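Evwood Repair and Share: half-year report to the Stuvent small grants team

February 1, 2021

Hello all,

I promised you a proper update at the halfway mark, so I've made a pot of tea and I'm going to try to get it all down in one go (forgive the rambling!). The short version is that the lending shelf is going really well, the repair evenings less so, and I still have a fair bit of your money left.

We started in September with a shelf of things people could borrow for a week. Your £2000 was meant to cover tools, shelving, insurance and a bit of printing. The shelving came in cheaper than I'd planned, as Orkesport were clearing out their old stockroom and let us have theirs for the price of the van hire. The insurance went the other way, I'm afraid, and ate up most of what we'd saved.

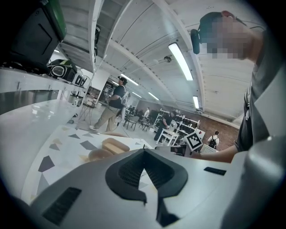
We now have 40 members signed up, which is more than I dared put on the form! The carpet cleaner is booked out for weeks at a time and the sewing machine hardly ever comes home. The jam pans have been quiet since the autumn but I expect they'll pick up again when the fruit does.

Repair evenings have been harder. We managed 3 before the rules changed and we had to stop, and the doorstep drop-off we tried instead was a bit of a muddle, with lamps going back to the wrong houses and one toaster that I still can't place. I've written new labels and a simple sign-out sheet, and I'd like to try again as soon as we're allowed indoors. 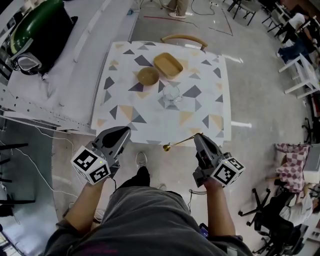
Money next. We've spent just over half, and the receipts are in the folder I sent with the claim form. The one change I'd like to ask for is moving the printing budget over to spare parts. Almost everyone finds us through the noticeboard at Adomaitis, the bakery on the corner, so leaflets seem a waste, whereas we run through fuses and plugs at quite a rate. Could you let me know if that needs a form?

I'm also hoping to open the shelf on a second afternoon, and there are 7 people on the rota who say they could cover it. I'll send the new opening times once they're fixed.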